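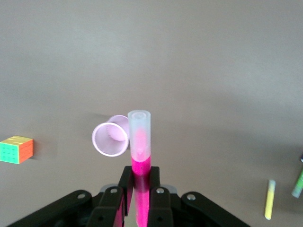
**Ticket 690: pen won't stay on the tubes, plus wobbly cups**
**Opened by:** Jummai Ogunleye
**Opened:** 2/9/25
**Assigned to:** Lenni Halonen, Emevell kit support
**Status:** open

Hi Lenni, me again! It's the Cletudix colour-mixing set this time. I've got two grumbles, one big and one small, and I'll keep adding to this ticket as I try things so it's all in one place.

The big one is the labelling. The booklet says to write the colour and the mix number on each test tube in marker, above the fill line. Fine, except the plastic up there is that cloudy, frosted sort, and whatever I write on it comes off on my fingers. I'd done a whole row of pinks, each a bit stronger than the last (very pleased with myself), and by the time I'd moved them to the rack and back half the numbers were smears. Pink 3 and pink 4 look exactly the same to me without a number on. I had to tip both away and start over.

The small one is the plastic cups. They're so light that they go over if you so much as brush past them with a sleeve. More on that further down.

**What I tried first**

- Wiped a tube with a dry cloth, then wrote on it. Smeared.
- Washed a tube in washing-up liquid, rinsed it, let it dry on a tea towel overnight, wrote on it. Better, but it still came off when I rubbed it with a thumb.
- Left the writing 30 minutes before touching it. No difference that I could see.
- Wrote bigger. (I know. I was getting cross.)

**Reply from Lenni, pasted in so it's not lost in my email**

> Thanks Jummai. Could you try each pen colour separately on a clean tube and tell me if they all do it? Also try writing on the side of a cup, as it's a smoother plastic. And please check you're holding the tube by the rim when you write, as grease from your hands can get under the ink.

Right, so I did all that, and it took most of an afternoon because Diễm Cù came in for a cup of tea and stayed to help. She did the writing and I did the rubbing.

Blue was the best of the lot. It went on dark and most of it was still readable after a good rub. Green was patchy, you could tell something had been written but not what. Yellow was hopeless, and I don't know why anyone would label with yellow in the first place, you can't read it on milky plastic even when it's fresh. On the cups all three came off with a damp finger.

Holding by the rim did help a bit, so fair enough on that one. It's fiddly with a full tube though. I did it with them empty and filled them afterwards, and I'd suggest the booklet puts the steps in that order. At the moment it has you filling first.
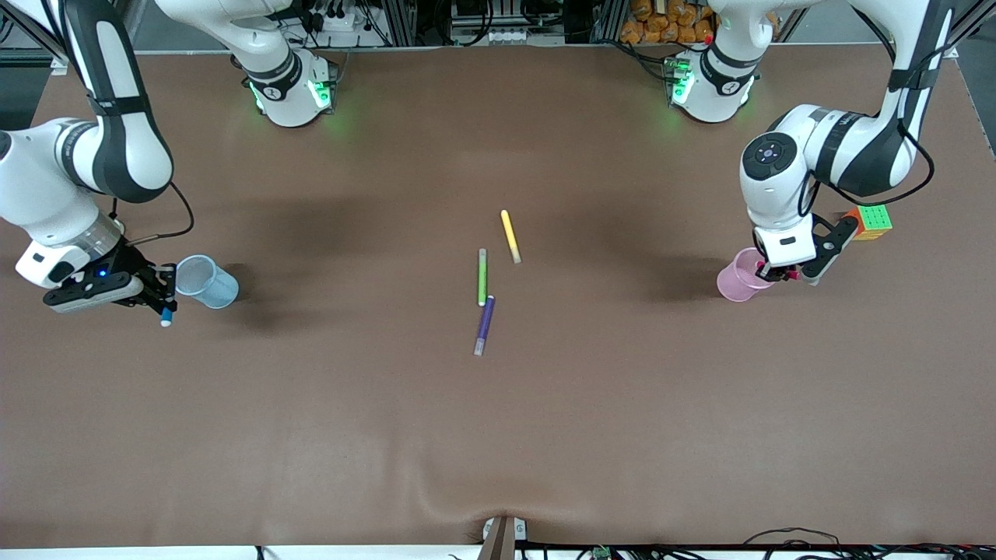

Now, the cups. I tried putting a bit of water in the bottom of each before adding any colour, and they do stand up better like that, but then your mix is weaker than the card says it should be. Diễm had the idea of a blob of sticky tack underneath, and that works nicely on my table. You do have to peel it off again when you rinse them, and I lost one blob down the plughole.

We also tried paper labels. I had a roll of 1,000 little white ones from Ukov left over from the jam stall in May. They stick beautifully to the tubes and you can write on them in any of the pens, yellow included if you squint. The trouble is they go soggy in the rinse bowl and leave a gummy patch behind. A drop of cooking oil on kitchen roll shifts it, then washing-up liquid to get rid of the oil.

**Where I've got to**

Working: blue pen on a washed, dry tube, written while it's empty. Paper labels if I don't mind the gum.

Not working: green or yellow pen straight on the plastic. Any of them on the cups.

Still to try: a strip of clear tape over the writing. Elsa Räsänen swears by it for her seed pots.

**Questions for you**

1. Is there a different pen you'd recommend, or are these the ones it's meant to work with?
2. Could I buy just the blue? I'd take 2.
3. Do the cups come in anything heavier? Anneli Sjöberg thought Kinnunen did a thicker one but I couldn't find it on their site.

I'll do the tape test tomorrow and put the result on here. Please don't close the ticket before then, the last one got shut while I was still typing!

Jummai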